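Taking the old tower apart, and thinking about trays

I've been promising a few of you a post on old desktop computers since at least December, and it has taken me this long because every time I sat down to write it I ended up going off to fiddle with one instead. So, Saturday morning, coffee at my elbow, phone in the other room. Let's see how far I get.

I learned to do this the messy way. My first machine was a secondhand Famico tower I bought for 14 dollars at a church sale, and I had it in pieces on the living room carpet before dinner. Screws in a cereal bowl, memory on the arm of the couch, hard drive goodness knows where (under the cat, as I remember). It took me the better part of a week to get it back together, and I had one screw left over, which I kept in my desk drawer for years as a sort of reminder.

These days I'm a great believer in the parts tray. Everything that comes out of a computer should have its own spot to go to, and the spot should be shaped so that only the right thing feels at home there. The hard drive leans in its holder, the processor sits flat in a little frame, and the memory stands on edge between a pair of slots so you can pick it up by the ends. Long cards do well standing up too, with the metal bracket at the top.
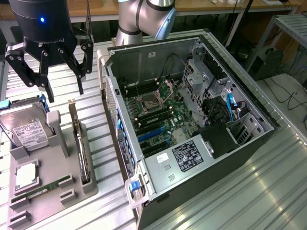
It was my friend Satish Rai who talked me into all this. He ran the repair counter at Prindus for a long time, and he used to say that he could tell how a job was going to go by looking at the table before anybody had picked up a screwdriver. I rolled my eyes at him then. I don't now! When I come back to a half-finished tower after lunch, or after three days (it happens), I can look at the tray and know where I was, and an empty holder tells me as much as a full one does.

The other habit I picked up from him is laying the case on its side. I worked on mine standing up for ages, hunched over with a flashlight in my teeth, and it never occurred to me that the thing could simply lie down. Once it's flat, you're looking into it like a drawer. The cards point up at you, the cables flop where you can see them, and if you drop a screw it tends to stay somewhere you can reach. Unplug it from the wall first, of course, and touch some bare metal on the case before you go near the memory or the processor.

I also like to stop before I pull anything and just have a good look around. Where does the drive cable run? Which slot is the card in? I draw a terrible little sketch on the back of an envelope, and I have never once regretted it, however terrible. 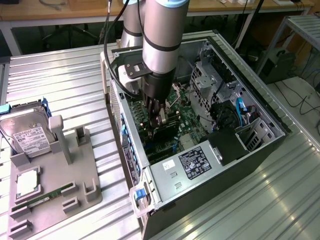 The open tower on its side, with the power supply low in the case and the light blue SATA cable over by the drive cage.

Going back in, I do the processor and memory first, while there's still plenty of room for my hands, and then the card. The hard drive goes last. Don't force the memory, but don't be shy with it either, it wants a firm push at both ends. And leave the side panel off until the computer has started up properly, or you'll be taking it off again (ask me how I know).

My next one is a Lim tower that a neighbor left on the porch with a note saying "does this do anything?" I haven't opened it yet. I need to clear the table first, and there's a jigsaw puzzle on it that my sister says I'm not allowed to move.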